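FOR IMMEDIATE RELEASE
Wednesday, October 7, 2026

Kandness to Release Second Album "Trokcombe" in February

Four-piece band Kandness will release their second full-length album, "Trokcombe," this coming February on the independent label Altus. The album has 9 songs and runs a little over half an hour. It will be sold on vinyl and CD and as a download, and will be on the usual streaming services the same day.

The first single, "Dai," is out now.

"Trokcombe" was recorded live in one room, with all four members playing at the same time. The band gave themselves 30 days to write, rehearse and record the whole record, and stopped when the time was up. Vocals were sung with the band on every song except "Dai," where singer and guitarist Anqi Qin recorded a second vocal part the next morning.

"We spent too long on the first one," said Qin. "By the time it came out I was tired of half the songs. I wanted to still like these when we went on the road with them."

Kandness are Anqi Qin (vocals, guitar), Haiyan Lu (bass, vocals), Thierry Chevalier (drums) and Jovita Magaña (keyboards, trumpet). The album was produced and mixed by Weidong Fang, who also played second guitar on 2 songs, "Low Gate" and "Salt Road Home."

Fang kept the setup simple. The drums were recorded with four microphones, and the bass amp stood in the hallway with the door shut. Most of the songs on the album are second or third takes. The closing song, "Ferry Hours," is the first take, and Lu can be heard counting the others in.

"There is a wrong note from me in the second verse of that one," said Lu. "Weidong asked if I wanted to fix it. We listened again and left it."

The songs are shorter and louder than those on the band's debut. Magaña's trumpet, heard on only one song last time, is on most of the new record. Lu wrote and sings lead on "Low Gate" and "Paper Coat," her first lead vocals with the band.

The first vinyl pressing is limited to 804 copies and comes with a printed lyric sheet and a fold-out poster. Orders placed through the Altus online store before the release date will include a download of "Dai" and one song that is not on the album. The CD comes in a card sleeve.

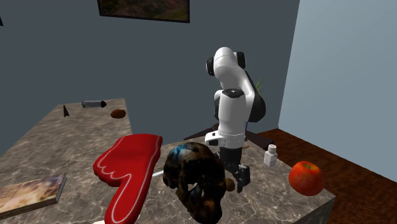
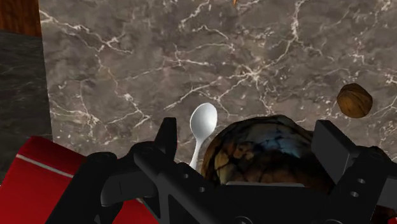

Computer-rendered stills with a marble countertop.

Kandness will play a release show in February, followed by a run of club dates in the spring. The full list of dates will be announced by the label before the end of the year. Chevalier will play all dates. Fang will join the band on second guitar at the release show only.

Advance copies of "Trokcombe" are available to press and radio on request. Qin and Lu are available for interviews by phone or video. Please allow two working days for a reply.

Press contact: Altus press office, through the contact form on the label's website. Please put "Kandness" in the subject line.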